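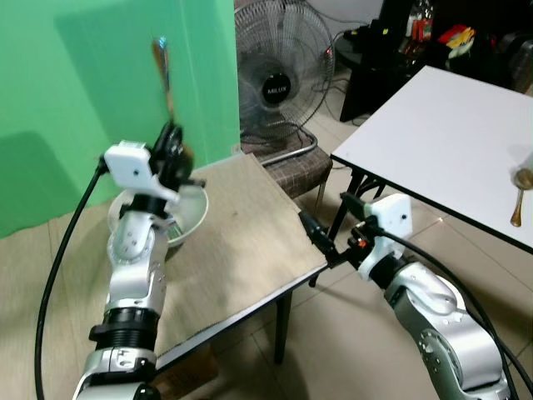
*One of the two arms with a wooden-handled utensil, a white bowl on the table below it.*

Visitors to the Skorko workshop in Jarkbridge were able to watch a pair of robot arms handle bowls and utensils at the firm's open day in January. Nearly 400 people came through the doors between 11 in the morning and late afternoon, according to the organisers, well up on last year.

The arms are being tried out on small kitchen tasks: picking things up, putting them in a bowl and taking them out again. Liis Laur, who runs the project, told visitors that the work was at an early stage and that nothing was for sale.

"People ask when it will do the washing up," she said. "We are still working on how it should hold a handle. Long thin things are harder than you would think, and every bowl sits a bit differently."

Hernán Lozano gave short talks beside the table and took questions. Most were about cost and safety. One visitor, Marisol Puma, had come over from Pellness with her two sons and stayed for three of the talks. She said the boys had expected the arms to move faster.

Chopsticks were among the items on the tables, along with a white bowl on a woven mat. Each arm ends in a two-fingered black gripper. Ms Laur said the fingers get a lot of use and that the team keeps spares in a drawer.

Skorko moved to its present building on the Yeh estate last spring and now employs 37 people, most of them from the Jarkbridge area. Kibet Nyaga, the workshop manager, said the firm hoped to take on two apprentices before the summer. Applications can be left at the front desk.

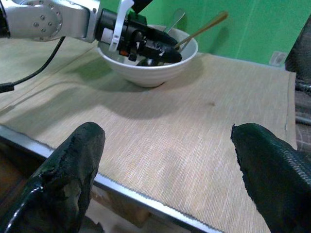

## Next visits

School groups can book a morning visit through Kheri Athumani at the Skorko office. Visits last 90 minutes and are free. The car park is small, so coaches should set down at the estate entrance and wait on the main road.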